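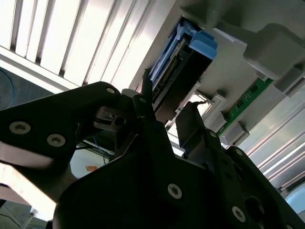
Every few months somebody sends me a comparison of two grippers and asks which one they should buy. I have started replying with a question of my own: which one can you get at with a screwdriver?

The latest to land on my desk came from Prunholm, a small outfit that wants to use an arm to swap modules in and out of electronics racks. They had narrowed it down to two. One was a parallel gripper from Sukstead with plain flat fingers. The other was the Zakharchenko, which costs a good deal more and comes with force sensing, its own controller and a brochure in which the word "dexterous" appears on every page. Inna Pavliuk ran the trial and was kind enough to share the raw logs as well as the slides. I wish more people did, because the slides and the logs told different stories.

According to the slides, the Zakharchenko won. Over 3720 attempts it dropped fewer modules and bent fewer latches. Fine. I believe that part. But go into the logs and you find 527 attempts marked "void", and a void attempt in this trial meant that a person stepped in before the arm had finished. They were left out of the success rate for both grippers. Put them back in as failures, where I think they belong, and the gap gets very small. A machine that has to be rescued hasn't done the job, and I don't care how gently it was holding the module at the time.

My bigger complaint is with what was being tested. Racks are horrible places to put a robot hand. There are cables at odd angles, bare boards next to the thing you want, latches that need a push from one side only. What matters in there is how wide the fingers are at the tip, how far the body sticks out behind them, and whether the wrist camera can see anything apart from the gripper's own knuckles. I have watched hours of wrist footage over the years and a depressing amount of it is mostly gripper. The comparison gave camera view one line. Grip force got 2 pages.

Toshiko Sakamoto, who I argue with about this regularly, thinks I am being unfair. Her view is that force sensing is what lets you work half blind, so a poor view matters less than I make out. She may be right for a part that is already between the fingers. She isn't right about finding it, or about the board you brushed against on the way in. A sensor in the fingertips knows nothing about the housing behind it.

The people at Brollotden did a similar trial last May and spent the first two weeks on nothing but finger shape. They cut cheap tips, tried them, threw most of them away, and only then looked at controllers. It made for a dull report. I trust it more than anything else I have read on the subject.

So I told Prunholm to keep the cheaper gripper, spend the difference on tips and a better camera mount, and run the whole thing again with the voids counted. They have bought the Zakharchenko.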